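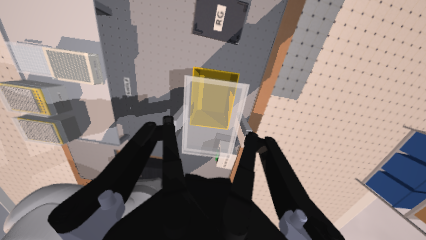 Preparation for a trek at altitude begins well before the group meets at the trailhead, and this handout covers the part of it that falls to the trainee leader: the group stores, the walking schedule, and the daily record. It should be read alongside page 229 of the course reader. Group stores are to be sorted by use and checked against the packing list before departure. Small items that are needed often, such as blister dressings, spare batteries, and repair tape, should be kept together in a transparent rectangular container of the kind shown, so that the contents can be checked without unpacking them. Medicines are stored separately and are carried by the leader at all times.

29th September
By the Trek Leadership Course Office, Ngcobo Outdoor Center

Unit notes: Planning the approach to Graseo Pass

Route outline

The training trek follows the Stidodeo valley from the road end at Cinlow to the foot of Graseo Pass. The lower path is wide and well used by local traffic, including pack animals. Trainees are expected to bring the group to the uphill side of the path when animals pass and to wait until the whole string has gone by before moving off. Above the last village the path narrows and crosses open hillside, with little shade and few reliable places to fill bottles.

The sleeping places marked on the course map are all over 3,000 meters once the group has left the forest. From that point the schedule is governed by the height at which the group sleeps. A higher point may be visited during the day, provided that everyone is well and that there is time to come down again before dark. The schedule includes a rest stop of two nights at the upper meadow. This stop may not be shortened to make up for lost time lower down.

Pace and rest

The leader sets a pace that the slowest walker can keep while holding a conversation. Short, regular halts are preferred to long ones. On cold or windy ground, extra layers go on at the start of the halt and are removed just before walking resumes. A second leader walks at the back and does not pass any member of the group for any reason.

Drinking water must be treated at the source or on arrival in camp. Treated and untreated bottles are to be marked differently, and the marking must be explained to the group on the first evening. Each person should set out in the morning with at least 2 liters.
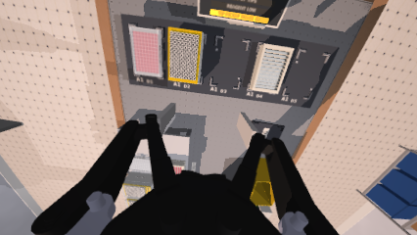 Recognizing altitude illness

Headache is the most common early sign. It may come with nausea, poor appetite, unusual tiredness, dizziness, or broken sleep. A trainee leader should treat these signs as altitude illness unless there is a clear reason to think otherwise. A person with mild signs does not go higher until they have gone away. If the signs become worse, the person goes down, accompanied, without waiting for morning.

Loss of balance, confusion, or breathlessness at rest is an emergency — descent begins at once, and medical help is called by whatever means the group has. Oxygen and medicines, where carried, are used alongside descent and do not replace it.

Members of the group are often unwilling to report feeling ill. They may be worried about delaying the others or about losing their chance at the pass. The leader should therefore speak with each person privately every morning and evening. Questions should be plain and the same each time: how they slept, what they ate, and how they feel when walking uphill.
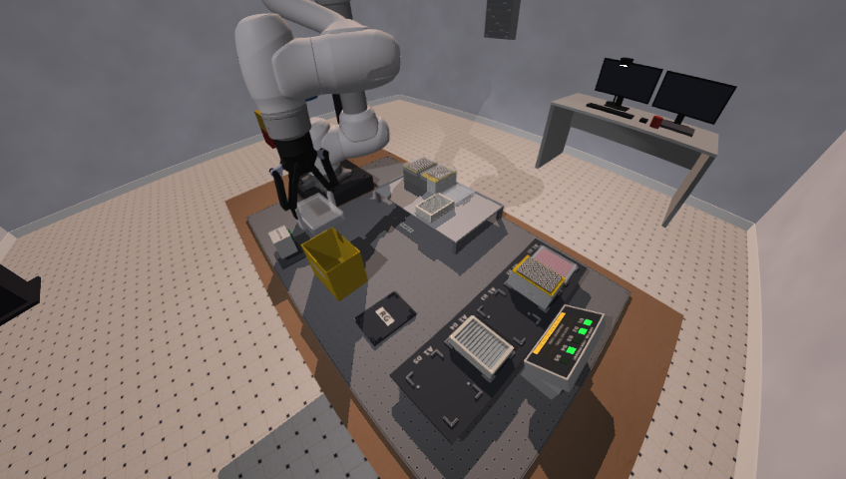 Answers are entered in the daily record on the same evening, together with the weather, the time of arrival, and any change made to the plan. Entries are brief and are not altered later. If a correction is needed, it is written as a new line with the time beside it. Records from the July course showed that arrival times were often left out, and assessors will be looking for them.

Decisions at the pass

The turnaround time is agreed the evening before and announced to the whole group. It applies even when the pass is in sight. Snow on the upper slope, low cloud, or a late start from camp are each sufficient grounds for staying in the valley, and no trainee is marked down for a cautious decision that has been properly recorded.

Before the next session

Trainees should prepare a written schedule for the route, showing each sleeping place and one alternative in case of bad weather. Bring the course map, a pencil, and a blank daily record sheet.

Search this site Enter keywords Go

Contact the Course Office | © Ngcobo Outdoor Center | Back to top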